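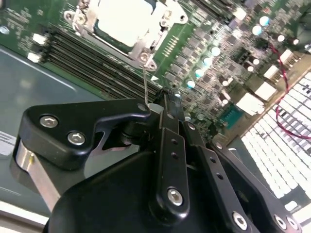
Green server board in a metal chassis, processor sitting in its socket.

Old Server Boards: Your Questions, My Answers

I buy, clean up, test and rehome used server motherboards from a converted garage, and my inbox fills up with the same questions over and over. So I've put them all on one page! If yours isn't covered, send me a note through the contact form and I'll probably add it. Last updated 2023-10-19.

Why would anyone want an old server board at home?

Lots of reasons, and most of them come down to memory slots. A board that's been retired from an office rack will often take far more RAM than a regular desktop board (and the RAM itself can be dirt cheap second-hand). People run file storage on them, or a pile of virtual machines, or a game server for their kids and all their kids' friends. I run my backups on one and my neighbour's band recordings on another. They're also just lovely big things to work on, with everything labelled and laid out with some thought.

Will it fit in my case?

Maybe! Measure first, please. Some server boards follow the standard desktop sizes and some are shaped for one particular chassis and nothing else. Look up the form factor from the model number printed on the board, then check where the standoffs go in your case. I once drilled four new holes in a perfectly good Wornex tower because I'd skipped this step, and two of them were in the wrong spot.

Do I leave the processor in the socket or take it out for storage?

Leave it in, if it's already in and you know it's the right one. On the kind of socket with pins in the base, the chip and the closed retention frame are the best protection those pins will ever get. An open socket on a shelf is asking for a dropped screw or a sleeve catching on it. If you do pull the chip, put the plastic cover back on straight away. No cover? I keep a jar of spares and I'm happy to pop one in with any order if you tell me which socket you've got.

How do I get the old thermal paste off?

Isopropyl alcohol and a lint-free cloth. Coffee filters work nicely too, and I've always got those around. Put the alcohol on the cloth and not straight onto the chip, wipe in one direction, fold to a clean bit, wipe again. You're after plain bare metal on the heat spreader, with no grey smears left in the corners. If the paste has gone like cement, lay a damp cloth on it for 3 minutes and go have a cup of tea. Please don't scrape it with a screwdriver. A plastic card is fine if you're gentle.

Do this with the chip still clamped in its frame, by the way. It holds everything steady and keeps the gunk up top where you can see it.

I got paste down the side of the socket. Is it ruined?

Probably not, so breathe. Most ordinary pastes don't conduct electricity (check yours, the liquid metal stuff is a whole other story). If it's on the outside of the metal frame, wipe it off and carry on. If it's in among the contacts, stop there and get a magnifier and a good light before you touch anything. A soft brush and plenty of alcohol will shift it slowly. Let it dry completely before it goes anywhere near a power supply.

Can bent pins be fixed?

In the socket, sometimes. I've straightened a few with a fine sewing needle and a lot of held breath, and I've wrecked a couple as well. If it's one pin leaning slightly, have a go. If a whole patch looks like flattened grass, I'd let it go as a parts board.

The little upright header pins elsewhere on the board are much more forgiving! Those can usually be nudged straight with small pliers. Go slowly and do it once, as they get brittle if you bend them back and forth.

What are all the little pin headers for?

Fans, front panel buttons, status lights, jumpers, sometimes a management thing you'll never use. There's no way to guess from looking, so find the manual for your exact board and have it open beside you. I print the page with the layout drawing and colour in the headers I'm using. My power button goes in green pencil every time. If you can't find a manual, try the exact model number plus the revision, which is often printed in tiny letters near an edge.

And don't plug things in just because they fit. I've seen a fan header and a front panel header sit so close together that you'd swap them without a second thought.

How tight should the cooler screws be?

Snug, and evenly snug. Start all of them by hand, then go round in a cross pattern, a couple of turns each. If the screws are sprung they'll come to a stop by themselves, and that's you done. Cranking past that point is how boards get bowed. With a cooler I don't know well, I take it off again after the first fitting just to look at how the paste spread, then clean up and do it properly. It's a nuisance but it's saved me some grief.

Do I really need an antistatic strap?

I wear one. Mine's an Aguiar strap that came free with a box of something else, and it clips onto the bench earth. Plenty of people get by with touching bare metal on the case now and then, and they'll tell you so at length. It costs less than lunch, so I'd rather have it on. Skip the wool jumper while you're at it, especially in a dry winter.

How do you clean a really dusty board?

Outside, with a soft paintbrush and a hand blower. I hold any fans still with a finger so they don't spin up. Then it comes back in for a closer look under the lamp, and any sticky bits get alcohol and an old toothbrush. I've read about people putting boards through the dishwasher and I'm sure some of them are having a great time, but I won't be joining in.

How do you test them before they go out?

Each board gets powered up on the bench out of a case, with the least I can get away with: processor, cooler, one stick of memory. If it posts, I fill the memory slots and run a memory test overnight. Then every fan header and every storage port gets tried in turn. It all goes in my notebook, and a copy of that page goes in the box with your board. There were 103 boards in the notebook at last look, and yes, the handwriting gets worse as you go.

It powers on, then nothing happens. Is it dead?

Give it a bit! Server boards can be painfully slow to start, especially the first time after you've changed the memory. I've had one sit there for ages with a black screen and then carry on as though everything was normal. Make a coffee. If it's still blank when you get back, try one memory stick in the slot the manual says to fill first, check that the extra processor power lead is plugged in (it's nearly always that), and clear the settings with the jumper. After that, write to me with the model number and what you've tried.

What do you ship them in?

Antistatic bag first, then foam, then a double-walled box. I get my foam sheets from Harow in big rolls and cut them to suit. If the processor's staying with the board it travels locked in the socket with the cooler off, because a heavy cooler bouncing around in the post will tear things up. Coolers go in their own little box beside it.

Can I drop off old boards with you?

Yes please. I'm always glad of them, working or not. Leave the chip in if there is one, tape a note to the bag with anything you know about it, and message me first so that I'm home. Whatever can't be saved goes to the Wamusance depot for e-waste recycling. I do a big run there every May, with a smaller one whenever the shelf gets silly.

Do you sell loose processors too?

Now and then, when a board dies and its chip survives. They don't make it onto the site, so just ask. Tell me your board model and I'll check the drawer for you.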